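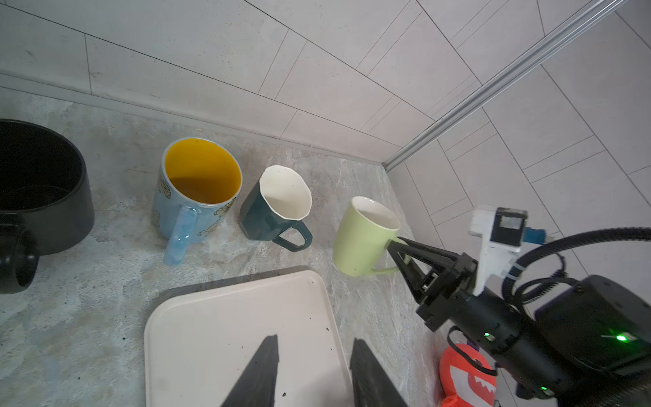
Chapter 7
Cups, Mugs, and the Kitchen Counter

What this chapter covers
How drinking vessels are shaped and why the handle matters
Earthenware, stoneware, and porcelain
Using a tray to set up a work area
Storing mugs in a small kitchen

Words to know: glaze, facet, rim, foot, body, chip, crazing

Most kitchens own more mugs than any other kind of dish. Plates are usually bought as a set and stay a set. Mugs come in one at a time, as presents, from trips, or from a shelf at a secondhand store, and after a few years no two of them match. A light blue mug with flowers outlined in yellow may share a counter with a dark teal one that has eight sides and a plain green one. They all hold coffee, but they do not pour, stack, or wash in the same way.

In Chapter 5 you looked at pots and pans and learned to choose a pot by its base, its depth, and its handles. The same approach works for mugs. Start with the handle. A curved handle leaves room for two or three fingers and has few corners where food can collect. An angular handle gives the thumb a flat place to rest, but the inside corners need a brush. Before you buy a mug, put your fingers through the handle and check that your knuckles do not press against the body. A mug that is comfortable when it is empty may be too hot to hold when it is full.

Next look at the rim. A thin, even rim is easy to drink from. A wide or uneven rim lets a drink cool faster and may drip if you fill it too high. Faceted mugs, the kind with flat sides, are easy to grip but take up more shelf space than their capacity suggests.

The inside of a mug is often a different color from the outside. White is the most common choice. It shows tea stains early, and it lets you judge the strength of a drink by eye. A bright inside, such as yellow or orange, hides light stains but changes the way tea looks. When you test a recipe that says "steep until amber," use a mug that is white inside.

The Kozma kitchen

Several exercises in this chapter use the household of Csaba and Etelka, who share a small apartment in the town of Prerka with Csaba's father, Lajos Kozma. Their counter is used for cooking, for making drinks, and as the place where toys and mail get put down. Over 30 cups and mugs were in the cabinets when they began the storage plan in Section 3. Etelka wanted to keep the ones used every day within reach of the stove. Lajos wanted his own mug left where it was.

Their first step was to divide the counter. Pots went to one end. Mugs in use stood in a row along the back, with their handles turned so that they could be picked up without reaching over a neighbor. A shallow tray went in front. Crumbs and drips collect on a tray, and it can be carried to the sink and rinsed in one trip. Wipe or rinse yours at the end of each work session.

Before you begin

Take out the mugs you have used in the past week and set them in a row. Write down the shape of each handle, the color of the inside, and any chips on the rim. Keep your notes. You will need them for the sorting exercise at the end of Section 1.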